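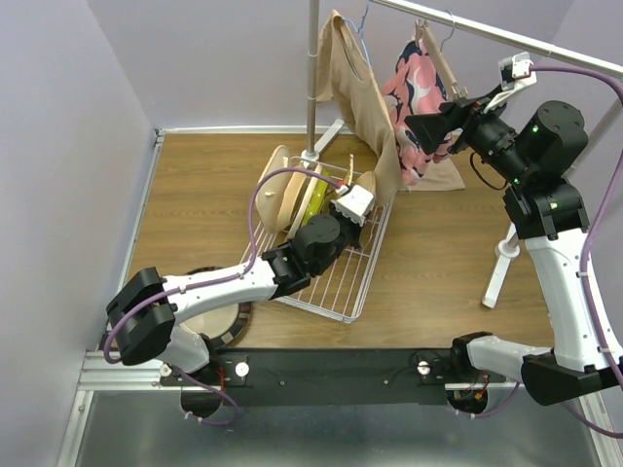

Does a Dish Rack Really Do Anything?

Have you ever been told to put the plates in the rack and wondered why? A pile on the worktop takes up less room. A tea towel is quicker. So is the rack doing a job, or is it just a thing grown-ups like to own?

It is a fair question, and you should not take my word for the answer. Grown-ups say a lot of things about washing up. Some of them are true.

Where does the water go?

Water on a plate has two ways to leave. It can run off, or it can turn into a gas called water vapour and float away into the air. The second way is called evaporation.

Lay a wet plate flat and the water sits in the dip in the middle, with nowhere to run. Stand the same plate on its edge and gravity pulls most of the drops down to the rim. Only a thin film is left, and a thin film evaporates much sooner than a puddle.

Now think about a pile. The plates press together and trap water between them. Hardly any air gets in, so the water stays put.

Why wire?

A rack made of thin wires touches each plate in only a few places, and air can move through all the gaps. The upright wires keep the plates apart too.

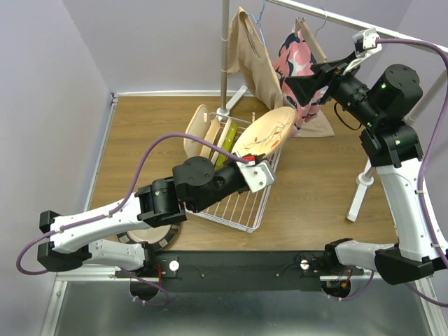 The spaces only help if you use them properly, though. Two plates squeezed into one slot are nearly as bad as a pile. A big plate that leans hard on its neighbour will stay damp where they touch. And a bowl put in the right way up is just a small pond.

Clothes do the same thing

A wet shirt on a hanger dries faster than a wet shirt in a heap, because more of it meets the air. Spread things out and leave gaps - it is the same idea with cloth.

What about the adverts?

Rosário Neves wrote to ask us about the Parkis rack, which says on its box that it "dries plates 9 times faster". Faster than what? The box does not say. It might mean faster than a pile, or faster than a plate left in the sink. Until somebody tells us, that number is not much use.

Test it yourself

You need 2 plastic plates the same size, a rack and a clock. Ask before you borrow them.

Dip both plates in water. Stand one in the rack and lay the other flat beside it. Look every ten minutes and write down what you see. Don't wipe them, and don't put one nearer the radiator.

Then do it all again on another day. One try could be a fluke. If your flat plate wins both times, write and tell us, and we will try it too.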